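Greltwood, the wrist-camera gallery

Trandinero is our attempt to teach a robot arm to handle lab tubes from wrist-camera views alone, with no overhead camera to bail it out. Dardo Villalba ran the trials and I picked the pictures, which has gone down about as well as you'd expect. He wanted plots.

The method in short: Yap, the policy, looks at each wrist view and proposes a move. Altgate, the much smaller network that sits behind it, decides whether the view deserves to be trusted – and if it doesn't, the arm backs off and looks again. We trained on 536 episodes and held out 50 for testing.

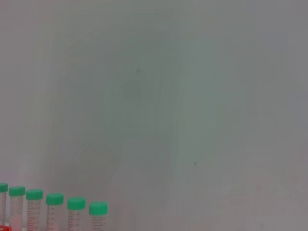 Six green caps, bottom left, and a great deal of gray. The two dark specks are not tubes, a point on which early versions of Yap needed persuading.

Views like this are the reason Altgate exists. Without it, Yap failed 9 of the held-out episodes, most of them with tremendous confidence. With it, the failures dropped to 2, and the arm became noticeably slower and more thoughtful, like someone reading the terms and conditions.

Both remaining failures are in the March log. Dardo would like it known that there is also a plot.

Page last updated 2 Jun 2023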